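Rudidura Open Day

The Rudidura Open Day is a yearly public demonstration held by Rudidura, a small robotics workshop that builds and trains two-armed tabletop machines. It was first held in January 2016 under the name Visitors' Afternoon, which was dropped when it began to run into the evening. The event is best known for its tool-sorting demonstration, a crowd favorite among people who do not sort their own tools.

Background

Rudidura was started by Tsehay Tekleab and Tekle Yimer, who had met while repairing packaging equipment at Prostex. Their first public showing was meant for possible customers only. A notice in the window of the building on Abernathy Street failed to mention this, and 40 people came in, most of them from the bus stop. Yimer later wrote in the workshop newsletter that the customers had asked about price and the bus passengers had asked good questions. The doors have been open to all ever since.

Admission is free. Visitors are let into the demonstration room in groups of 14, a limit set by the number of chairs.

Program

The day opens with a talk by Tekleab on how the arms are taught. The talk is listed at 20 minutes and has never been held to it. Visitors then move to the work tables, where staff run the same task several times over so that each group sees at least one full attempt. Failed attempts are left in the program. The house rule, printed on the back of the visitor leaflet, is that no one on staff may say "it worked this morning."

A third part, the question hour, was added in 2018. Questions about whether the machines will take over are answered by Letay Gashaw, who usually points to whatever is on the floor.

Tool-sorting demonstration

The sorting task was designed by Nahom Nigatu and is simple to state: hand tools lying on a table go into a divided tray, like with like. Screwdrivers, hex keys and wrenches are the usual stock. Nigatu chose them for being hard to pick up in different ways. A screwdriver rolls, a hex key lies almost flat, and a wrench puts its weight at one end and swings when lifted by the other.

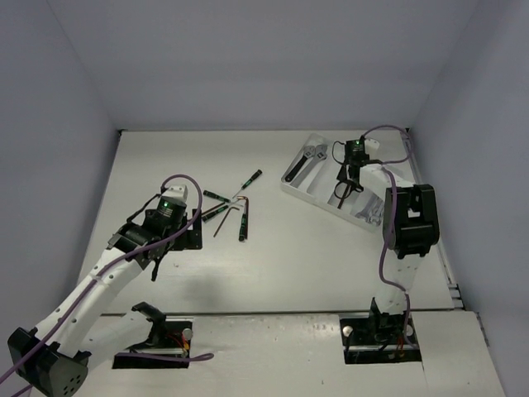
The two-armed sorting table, with screwdrivers and hex keys at left and wrenches in the divided tray.

Both arms can work at once, although much of the interest for regular visitors lies in watching them be polite to each other. When the two are headed for the same spot, one waits. Early versions of the control program had both of them wait, and the 2017 event included a pause long enough for one group to leave for lunch and come back.

A run is called complete when the tabletop is clear and every tool is in its proper section. Shewit Mamo, who keeps the log, does not count a tool that is resting on a divider. This ruling has been appealed by Nigatu at every open day so far, without success.

2020 event

The fifth open day took place on 3 February 2020, a Monday, after the landlord booked the building's heating repairs for the weekend first planned. Turnout was smaller than usual but more patient. A school group filled the morning sessions, and a party of engineers from the packaging firm Polska attended in the afternoon and stayed through all 4 of the remaining runs – the last of them with their coats on.

Reception

Visitor comments are collected in a bound book by the exit. Praise for the staff is common, and the most frequent complaint concerns speed. One entry from 2019, often quoted by Yimer, reads in full: "Slower than my husband, but it finished." The coffee has been criticized every year and has not been changed.

See also

Abernathy Street workshops
Bin picking
Two-armed robots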